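Saltham Residents Board > Home and Garden > Floors squeaking since December

brown floor, upstairs
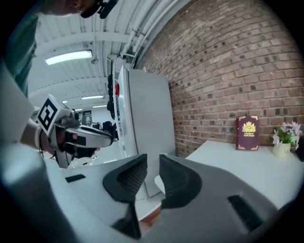

The floor in question, with a white glove

Posted by tealeaf73, Mar 8, 2018

Has anyone sorted squeaky boards in one of the older terraces? Ours started in December when we had the heating on all day. The worst place is just inside the bedroom door, then again by the window. I've tried talc brushed into the gaps and it went quiet for 3 days. Downstairs has a plaster ceiling I'd like to keep. Was quoted 200 pounds by a firm to "have a look", which I thought was steep.

Reply from oldgate

Talc is a waste of time. Boards shrink when the heating is on and the nails lose their grip. Screw them down into the joists next to the old nails, countersink, fill. Half a morning's work.

Reply from marshlane_7

Careful with that. Check for pipes first. In our house the heating pipes run in notches right at the top of the joists and my brother-in-law put a screw straight through one. The ceiling below had to come down.

Reply from oldgate

That's why you use short screws. And a pipe detector costs less than a takeaway.

Reply from marshlane_7

Short screws won't help if the pipe is just under the board. I'd lift one and look. It's the only way to know what's there.

Reply from tealeaf73

Lifting one was what I wanted to avoid, as they're tongue and groove and I don't want to split the edge. Is there a way of doing it without cutting?

Reply from plumduff

Not really. You cut the tongue along one side of one board, and after that the next ones come up easily. Set the saw shallow. When it goes back, put a batten on the side of the joist so the loose edge has something to sit on.

I don't agree that it's always the nails, by the way. Ours was two boards rubbing together. A bit of candle wax worked in with an old bank card cured it and it's been 7 months.

Reply from oldgate

Wax is talc with extra steps. It'll be back next winter.

Reply from plumduff

It's been through a winter. Most of one anyway.

Reply from hob_and_kettle

Before you spend anything, get someone to walk about slowly while you stand in the room underneath. If the noise is in the middle of a joist run, it could be the joist moving and screws in the boards will do nothing. We had that. It needed noggins between the joists, so the boards had to come up in any case.

Also, 200 just to look is too much. Ask two more firms.

Reply from tealeaf73

Thanks all. Did the walking test tonight. The one by the door is definitely the board, as I can see it dip. Not sure about the window one. I'll try wax there and lift the one by the door at the weekend. Does anyone have a floorboard bolster I could borrow?

Reply from marshlane_7

I've got one. Sent you a message.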